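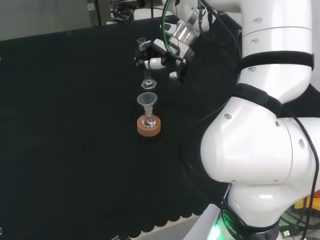

Glass and Grippers: Fingertip Trials on the Chemistry Bench
Project report by Aba Mahama
Lab partner: Theophilus Gyamfi
Submitted 2021-12-08

When I signed up for this project I figured the arm would be the hard part. The arm was fine! The arm does what you tell it. What ate my whole semester was the last inch, where the fingers meet the glass, and most of this report is about that inch.

The job came from Maeve Egan, who runs the teaching lab and wanted to know if we could use one of our arms for small glassware work (picking up a stopper, holding it over a flask, putting it back down). She didn't care which fingers we used as long as nothing rolled off the table. So Theophilus and I compared 2 sets of fingertips on the same gripper, the Stekwood pads and the Colta pads. The Stekwood ones are stiff and a bit grippy. The Colta ones are softer and squish around whatever they close on, which sounds great until you try to let go of something small.

Setup

We kept the bench simple. Black cloth over the table, a round-bottom flask sitting in a cork ring, a plastic funnel in the neck. I fought for the black cloth, by the way. Clear glass on a shiny tabletop gave our camera fits, and even on black it still lost the edges of the stopper if the overhead light hit it wrong. Theophilus wanted to paint dots on the glass and Maeve said absolutely not.

The stopper has a six-sided top, and I thought that would make it easy because you get flat sides to squeeze. Well, sort of. If the fingers come in square to two flats, it's lovely. If they come in on the corners, the stopper twists as they close, and then it's hanging crooked over the funnel and you have to decide if you trust it. I mostly didn't.

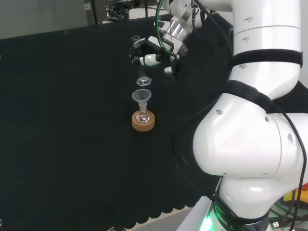 Stopper held over the funnel, flask in its cork ring.

What we ran

We did 100 picks with each set of pads, same starting spot for the stopper, same closing speed. The gripper software is called Darko and it logs finger position and motor current, so by the end we had a little over 3,000 lines of log to read through. I read them on the bus. I don't recommend it.

The Stekwood pads were better at holding the stopper straight. When they missed, they missed early, right as they closed, and the stopper just tipped over on the cloth. The Colta pads grabbed almost anything, even when we came in at a bad angle, but the stopper would slowly lean while the arm was moving. It drove me nuts because the log said the grip was fine the whole way! Current steady, position steady, stopper leaning like a tired person at a bus stop.

Letting go was the other surprise. With the soft pads the stopper sometimes stuck to one finger for a moment after opening, then dropped. Over a cloth, who cares. Over a flask I'd care a lot.

Cables

This gets its own section because I lost two afternoons to it. The arm's cables are held on with velcro straps at the elbow and the link above it, and I had one strap too tight, so the cable pulled when the wrist turned and the fingers ended up a hair off. I blamed the pads. I re-ran an entire batch before Lerato Mahlangu walked by and asked why the cable was so tight. Thank you, Lerato.

What I'd pick

For this stopper, Stekwood, with the approach angle lined up to the flats every time. I'd like to try the Colta pads again on plain round vials, where leaning might matter less. Salamatu Sarpong is taking over the bench in May and wants to swap Darko for Elasa, mainly for the slower release setting, so whoever reads this next should ask her how that's going. My pad mounts are in the drawer under the bench, and the left one needs a new screw.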